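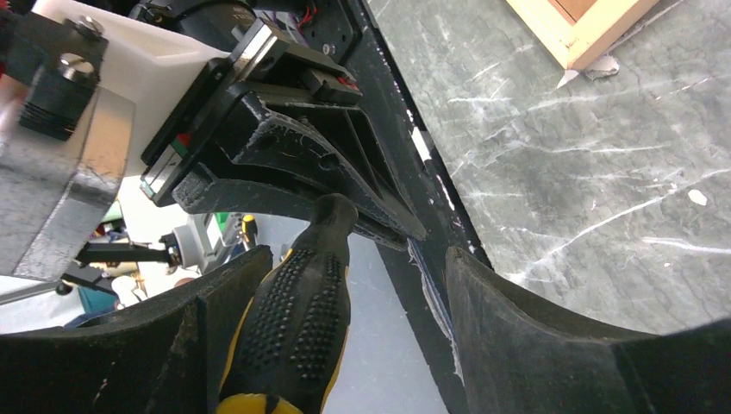 Review: Pendstead glazed-door cabinet by Rindano

The Pendstead is a freestanding cabinet with two doors, intended for a hallway or a small home office. It ships flat and is assembled by the buyer. The finished cabinet stands 1112 mm high and 582 mm wide, which puts the top at a usable height for a printer or a lamp. The review unit was bought at retail in April and has been in daily use in an office since then, holding paper, binders and a document scanner.

Construction

The sides, top and base are melamine-faced particleboard with a thin edge band on all visible edges. The banding is applied cleanly on the front. On the rear edges it is missing, and the bare core is open to the air, so a damp exterior wall is a poor location for this cabinet. Rindano says as much in the booklet, in small print on the last page.

The doors are a solid-wood perimeter with a glass insert held by a vinyl bead. The corner joints are doweled and glued. On one door the joint stood slightly proud at the lower corner, enough to catch a fingernail, and a few strokes with fine sandpaper brought it level. The lacquer is thin at that spot now. A door at this price should leave the factory flush.

The shelves rest on metal pins with a plastic sleeve. The sleeve removes the rattle common with bare pins and also stops the shelf from sliding forward when a heavy binder is pulled out. It is a small part and it works well.

Hardware and instructions

Hardware comes in sealed bags, sorted by assembly stage. The cam locks are zinc and turn with a definite stop. The hinge screws are the weak point. They have a shallow cross recess, and a worn or undersized tip will ride out of it before the screw is seated. Use a full-size driver with a fresh tip, keep pressure in line with the screw, and do the last turns by hand. A cordless driver set high enough to pull the hinge plate tight will also strip the particleboard, and the booklet does not mention a clutch setting at all.

The drawings are clear except at the stage where the center stile is installed. The stile is not symmetrical and the drawing does not show which face goes forward. The correct orientation has the pilot holes toward the door magnets. I had it reversed and lost most of the time I had gained earlier.

Back panel and squareness

Most of the rigidity of a cabinet like this comes from the back. The Pendstead uses a one-piece panel that slides into grooves in the sides and is then fixed along the base. A one-piece back is preferable to the folding kind, which has a flexible seam down the middle and contributes much less shear stiffness. The tradeoff is a larger carton.

The groove is cut with a little clearance, so the panel alone will not force the carcass square. Measure both diagonals before driving the fixings along the base and rack the carcass by hand until they match. With a cabinet of this height, a small error at the base shows as a visible taper in the gap between the doors.
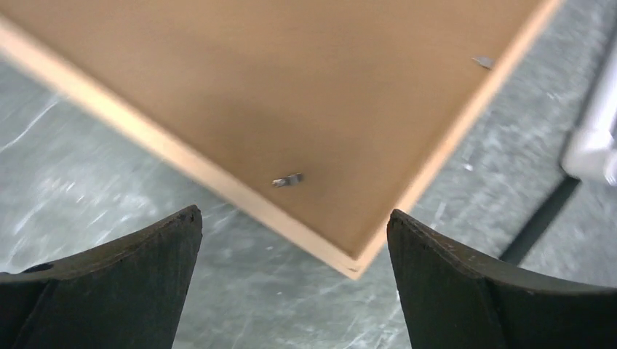

Once fixed, the carcass is stiff enough to be dragged across a low-pile carpet without the doors going out of line. With the back left out, pushing sideways on the top produced obvious sway. With it in, the movement was hard to see. A bead of wood glue in the groove would stiffen it further, at the cost of ever taking the cabinet apart again. I did not glue mine.

Door alignment and wear

The hinges adjust in all three directions, and the adjustment screws are better than the mounting screws, with a deeper recess. Side-to-side adjustment has good range. Depth adjustment is coarse and tends to shift when its locking screw is tightened – set it slightly past the target and let it come back.

I opened and closed the left door 500 times by hand over several evenings and then checked it against the right door, which had seen only normal use. The gap at the top had closed a little on the left side. One adjustment restored it and it has held. The soft-close dampers showed no change in that test. The magnets are stronger than they need to be, and a light cabinet that is not anchored will rock forward slightly when a door is pulled open quickly.

Anchor it. The supplied wall strap is adequate and the screw for the cabinet end is the right length. The wall end is left to the buyer.

Shelf load

The published limit per shelf is modest. I loaded the middle shelf with binders to just under that limit and left it for 48 hours. There was measurable sag at the front edge, and most of it recovered after unloading. A shelf kept full of paper year-round will probably take a permanent set. Turning it over occasionally is the usual remedy and works here because both faces are finished.

Finish and cleaning

The melamine is a low-gloss white with a slight texture. It does not show fingerprints but it does hold gray marks from rubber feet, and these need a mild cleaner and some rubbing. The glass bead leaves a narrow channel along the bottom of each door where dust collects. A dry paintbrush clears it.

There was a noticeable odor from the carton on opening. It faded after a couple of weeks with the doors left ajar.

Comparison

The closest alternative is the Sárközi Linine, a cabinet of nearly the same footprint with solid doors. The Linine has thicker shelves and better hinge screws, and its back is a folding panel nailed on from behind. It goes together faster and feels looser when finished. For heavy paper storage I would take the Linine and add a few extra fixings to the back. For display, or for anything where the door gap matters, the Pendstead is the better cabinet.

Verdict

Good carcass, good back, dampers that hold up. Poor mounting screws and one ambiguous drawing. Buyers who own a decent hand screwdriver and check the diagonals will end up with a square, stable cabinet. Replacing the hinge mounting screws with better ones of the same length and gauge is cheap and worth doing during assembly, while the holes are still clean.

Comments
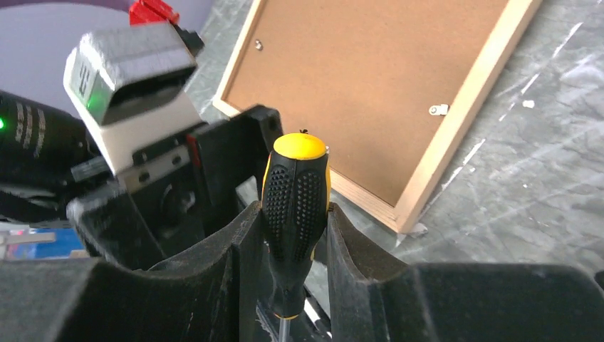 Norbert Tóth: I agree on the hinge screws. Two of mine were chewed up before they were fully in. My question is about the shelf pins. Do the plastic sleeves come off if you move a shelf often? I rearrange mine every few months and one sleeve already stays behind in the hole when I pull the pin.

Reply from the author: I have moved the middle shelf several times and had that happen once. Twist the pin a little as you pull it and the sleeve comes out with it. If the sleeve has split, bare pins of the same diameter fit the hole loosely, so order the sleeved kind from Rindano as a spare part.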